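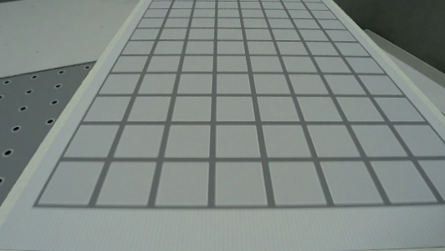 I have been reading the new house rules on simulated calibration, the ones Clirgate sent out to everybody who supplies them with test results, and I have opinions. Some of them are rude and I've taken those out.

For anyone who doesn't spend their days with this: a camera that tells a robot where things are has to be calibrated. You show it a flat target with a known pattern, squares or dots, from a bunch of angles, and software works out how the lens bends things and where the camera sits compared to the machine. Doing it on the real cell eats up half a day. Doing it in a simulator costs you a coffee. So more and more of the checking gets done in the simulator, and now there are rules for that too.

The document is 16 pages. The old one was 4, and I could recite it. It said use a flat target, cover the whole view, tilt the target, write down your error, do it again if somebody bumps the mount. I won't claim it was good but people followed it.

The new one opens with a page of definitions, including one for "target" that manages to leave out the word "flat." Then it gets to section 2, where I started writing in the margins.

Section 2 says a simulated target view is acceptable if the reprojection error is under the limit. That's it. Nothing on the angle, nothing on how much of the pattern has to be usable. I can pass that with my eyes closed. Put the virtual camera low over the sheet so the near squares are big and the far ones squash down to slivers, let the software throw out every corner it doesn't like, and report a lovely number on whatever is left. The corners that got thrown out were the ones that would have told you something. The number is true and it's worth very little.

I'm not against steep views. You need some. If every view is square-on, the math has a hard time telling a longer lens from a camera that's further away, and you get a result that looks fine until you move something. A set with no tilt in it is a bad set. But a steep view where you kept the front rows and dropped the back ones is a bad view, and a rule that can't tell the two apart isn't doing its job. All it needed was one line: report corners found against corners on the target, for each view. Miroslava Vakulenko has been putting that column in her reports since before I knew her, without being asked, and I've stolen it from her.

Section 3 is about lighting and I'll skip it, except to say that "representative of the production environment" is a phrase that lets you do anything you like. Representative at noon? With the door open? The Studau line has a skylight over the infeed. I spent most of a January there learning what a low sun does to a vision system, and there was nothing in anybody's lighting clause about it.

Section 4 is the one that got me to sit down and write this.

It says the simulated scene "shall reproduce the cell geometry." Good. Then it says surface properties "may be simplified where they don't affect the result." Who decides that? How would you know ahead of time? A plain gray wall in a simulator bounces back exactly what you told it to. The wall in the actual cell has a laminated safety notice on it, a strip of tape, and an air line. A plate full of round holes next to your target is a lot of high-contrast circles if your detector is looking for circles. If you leave it out of the model because it's "simplified," you've deleted the one thing in the cell most likely to fool a dot detector. Put it in and find out. It's cheap to put in! That's supposed to be the whole selling point of the simulator.

The same goes for blur. A lot of simulated sets I get sent have perfect edges from the nearest corner to the farthest one. Real lenses don't do that. Something is always a bit soft, and how soft depends on the aperture and on how far you are from the focus distance. If your renderer can do softness, switch it on and write down the settings. If it can't, then say so on the first page in normal type. I don't trust corner accuracy from a set with razor edges, and I've stopped pretending to in meetings.

I had an argument about this with Savvas Zacharopoulos, who likes the new rules more than I do. His view is that a loose rule everybody follows beats a tight one that gets ignored, and that most of the smaller suppliers were doing nothing at all before. He has a point there. I've seen the nothing. I've seen a cell signed off with a calibration file copied from the cell beside it, with the other cell's serial number still in it. If the new rules put a stop to that, fine, they've earned some of their pages.

But I don't think a loose rule stays a loose rule that people try to meet. It turns into the ceiling. Once "simulated calibration acceptable" is printed in a document with a logo, there's a project manager somewhere asking why you want the real cell for half a day when the document says you don't need it. I had this conversation at Bronberg. I lost it, too. We shipped on the simulated numbers and the picks were off along one side of the bin. It was a bracket that sat at a slightly different angle than the drawing said. No simulator was going to catch it, seeing as it was built from the same drawing.

That's my main gripe with the whole thing, and it isn't mentioned until page 14, in a note. A simulated calibration tests your software and your procedure. Does the corner finder cope with steep views, does the solver settle down, does the pose come out where you know the camera is. Those are great questions and the simulator is the right place to ask them, you have the true answer sitting right there to compare to. It can't test your bracket or your lens or whether the target has bowed a little after a summer leaning on a radiator. The rule should say in its first paragraph which of those it's for. As it stands, you could read it straight through and think it was for both.

Now for section 6, record keeping, which I expected to hate and mostly don't. They want the seed, the renderer version, the target file and the camera settings kept with the results. Yes, please. The last audit I helped with had 1,830 rendered views in one folder and no note of which lens model had made them. We could use 173 of those, the ones where the settings happened to have been saved in a side file by somebody careful. All the others were nice gray squares with no history. I'd have paid for section 6 out of my own pocket that week.

Though even here they can't help themselves. The records are to be kept "for an appropriate period." Pick a number! Any number. I've worked with the Berrada people, whose in-house rule is simply the life of the cell, and it has never caused a fight.

What I'm doing in the meantime, for whoever has to work to the same document and wants something to copy:

I report corners found next to corners present, per view, and I flag any view where the far rows dropped out. I don't delete those views. I leave them in the report and say they were left out of the solve.

I mix the angles on purpose and list them. Some flat, some tilted each way, a few steep ones. I don't have a magic ratio and I'm suspicious of people who do.

The clutter goes in the model. Fixture plates, side panels, the table, anything near enough to the target to land in the view.

I compare the solved pose to the true pose and put that on the front page, ahead of the reprojection error. You only get a true pose in simulation, so it seems silly to bury it. Reprojection error tells you the fit agrees with itself.

And I still ask for the real cell. I ask in writing, and if the answer is no, I attach the no.

I've sent most of this to Clirgate through their comment form, which has a character limit, so it went in as three separate comments and got three separate automatic thank-yous. Comments were meant to be answered in the next revision. I have the version dated 03/10/2026 and the revision table at the back is still empty apart from the line that says "first issue."

If you've had a simulated set turned down by them under section 2, I would love to know on what grounds. I've asked five people and none of them has had one refused, and at least one of those sets really should have been. (It was mine. I sent it in as a test, all steep views, half the corners gone. It passed.)

Next post will be about mounting brackets, and it'll be shorter.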